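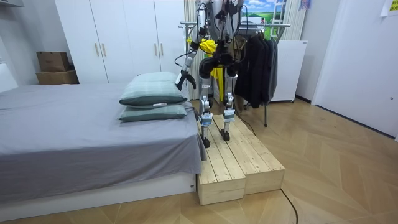 How I Make the Bed So It Stays Made

I used to be a pull-the-covers-up-and-run kind of person. Then we moved into the apartment in Cluvuvbridge, where the bed is the first thing you see from the hallway, and I got tired of looking at a wrinkled heap every time I walked past with a cup of coffee. So I worked out a routine. It takes me 7 minutes if I'm changing the sheet and 2 if I'm only tidying, and I've stuck with it since March, which is a record for me!

What you need

One flat or fitted sheet that's big enough (more on that in a second)
Two pillows with covers that match
A lint roller
A step or low platform, if you're short like me or the mattress is high

On the sheet: I like a plain gray. It hides the little shadows that make white bedding look messy, and it goes with pretty much any pillow. Mine is an Arkora cotton one, thread count 200, nothing fancy. Go up a size if you're using a flat sheet on a mattress with any thickness to it. You want plenty hanging down over the side.

Step 1. Clear everything off

Pillows, blanket, the book you fell asleep on, all of it. I put the pillows on a chair. Run the lint roller over the mattress while it's bare (crumbs, in my case, every time).

Step 2. Start at the far corner

Pick the corner that's hardest to reach and do it first. If one side of your bed is against a wall, that's the one. Tuck it in deep, then go diagonally across to the opposite corner and pull. The other two corners will almost fall into place after that.

Step 3. Smooth from the middle

Use your forearm, not your hand. Start in the center and push out toward the edges in long strokes. If there's a stubborn crease, mist it with a bit of water from a spray bottle and smooth it again — it'll relax while you do the pillows.

Step 4. Deal with the overhang

For a flat sheet I leave the side loose so it hangs over the edge, and tuck only the ends. Go back and check that the drop is even. Stand by the door and look, that's the angle everyone else gets.

Step 5. Pillows

Shake each one by the short end, then give it a couple of good slaps. Sage green covers with gray is my favorite combination right now, and piping around the edge helps a lot, it gives a tired pillow a nice crisp outline. Put the flatter one on the bottom and the better one on top. Turn any labels toward the wall if they bug you. I mostly forget.

A note about steps

Plain pine box steps are great beside a bed. Sand the top boards well, especially along the gaps, or you'll snag your socks and your sheets. I gave mine 3 passes with fine paper. Keep them pushed up close so you don't catch a toe in the dark.

Spare bedding goes in the wardrobe, folded inside one of its own pillowcases so the set stays together.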